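Speaker notes: Does good character rub off?
Evening talk, Hodarwood reading room

Opening

Start with the old claim: put one honest person in a shop and the rest will come up to their level. Ask who was taught this as a child. Wait for hands. Then ask who has seen it happen. Wait longer.

Say plainly that I have my doubts. I'd like it to be true, and that makes me more careful with it.
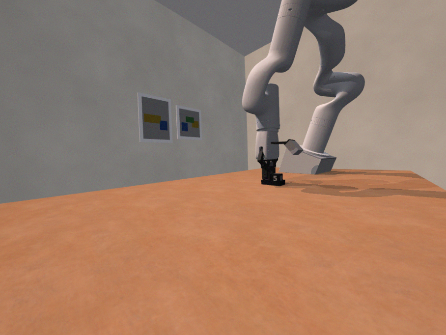 The Kershaw story

Kershaw, the old boot works. 300 hands, one sober foreman, and within a year (so the pamphlet says) the whole floor had given up drink. Read the short passage, slowly.

Now the trouble. The pamphlet was paid for by the owners. That same winter they began firing men who came in smelling of beer. So was it the foreman's example, or the fear of losing a week's pay? The pamphlet never brings up the firings. I found them in the wage book.

Don't sneer here. The foreman may well have been a fine man.

Who copies whom

Two towns, Drultholm and Tremisach. Drultholm had 1000 people and a famous self-improvement club. Tremisach had 3000 and no club at all. Both got quieter over the same years.

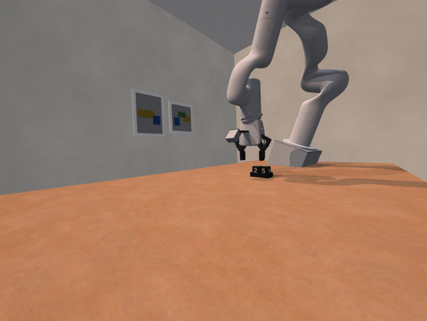
If the club did the work in Drultholm, what did it in Tremisach? Pause. Someone will say "churches." Fair point, but Tremisach had 2 and one of them was shut half the time.

My own view, and call it a view: we mostly copy people we already want to be like. A decent worker whom the others dislike changes very little — I have been in that shop. Bad habits may travel the same way, so I don't buy the bit about one rotten apple either.

Closing

Skip the Kershaw poem if it's past nine.

Ask them to name one person who changed how they behave, and what that person did. Push a little if the answer is "set an example." Example of what? Then take questions, and stack the chairs by the door.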